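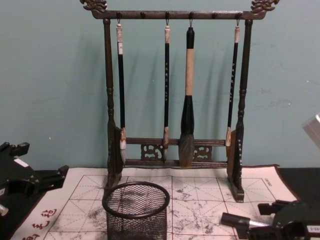 If you're building a two-arm desktop robot at home and you want it to handle real tools, calligraphy is a wonderful place to start! I came to it after months of making my pair of arms stack blocks, and I learned more in the first few evenings with brushes than I had all winter. The tools hang up, they're light, and they come in very different sizes, so one rack gives you a whole range of problems. Mine has six pegs and I keep four brushes on it, with two pegs left free so there's always somewhere to hang one back up. The big brush with the bamboo-colored shaft is the one to practice on first. The slim black ones can wait until your grippers are behaving.

Here are the things I wish I'd had taped to the wall when I began.

Setting up the table

Put the rack in the middle, at the back, and leave it there. I marked the feet of mine with tiny bits of masking tape under the cloth so I can feel where it goes after cleaning. Every time it moved a finger's width I lost an evening retuning the reach.

Use a water-writing cloth. You paint with plain water, the marks come up gray, and they fade as the cloth dries. No ink on the motors, no ink on the floor. The printed grid is a gift too – you can tell the arm to aim for a square and see straight away how far off it landed. Tape down the corners, or the grippers will drag the whole thing toward you on the first low pass.

Keep a mesh pen cup near the front for loose things. Mesh weighs next to nothing, so drop a flat washer in the bottom and fix it with a dab of hot glue.

Getting the fingers right

Bare plastic jaws and lacquered handles do not get along. I tried rubber bands, then bicycle inner tube, then thin silicone sheet from the Sugden kitchen range, and the silicone won by a mile. Cut it a little longer than the finger and wrap the end over the tip. Contact cement holds it well, but rough up the plastic first with 300 grit paper and wipe off the dust.

Set the grip force low and creep up. My controller takes a number from 0 to 1000, and 40 is plenty for a slim brush. I started way too high and cracked a cap! For the heavy brush I go up in small steps until it stops twisting in the jaws.

Grab the handle a third of the way down from the cap. Any higher and the tip swings like a pendulum, any lower and your gripper is in the bristles.

Unhooking a brush

This took me the longest. Don't pull straight out. Lift first, then come forward, then lower. My friend Amber Staniforth watched me fail at it one Thursday night and asked why I didn't just do it by hand, slowly, and count the moves. So I did, and there were 2 moves I'd never put in the program: a small lift to clear the hook, and a short pause before coming away. The pause lets the swing die down. Half a second does it.

If the neighboring brushes get knocked, approach with the jaws upright and only turn the wrist once you're clear of the rack.

Cables and power

Leave slack at every joint, more than looks tidy. I use hook-and-loop strips, never zip ties, as I'm forever taking things apart.

Label both arms, left and right, on a part you can see while you're sitting down. I plugged mine in swapped once and the whole program ran mirror-image straight into the table. A paper label under clear tape is fine.

Put the power switch where your elbow can hit it. Mine is on the front edge of the bench, and I've used it plenty.

Keep the water dish on the side away from the power supply, and fill it shallow. A jam jar lid holds enough for a page of practice.

Software bits

I run everything from an old laptop with Odeck, using the Claltora add-on for recording moves. Save a new copy before every change and put a word in the file name that tells you what you changed – "softer-lift" beats "final3" every time. Run each new move at quarter speed with no brush, then at quarter speed with one, and then you can let it go.

After each session

Press the bristles in a cotton towel, shape the tips with your fingers, and hang the brushes with the tips down. Wipe the silicone pads with a damp cloth. Check the finger screws too, they work loose faster than you'd think, and a drop of the blue thread locker helps a lot.

Next I want to try writing with one arm while the other holds the cloth flat. The Tradamness plans have a nice padded foot for that, and I've got the parts half printed already. If you've built one, tell me what foam you used!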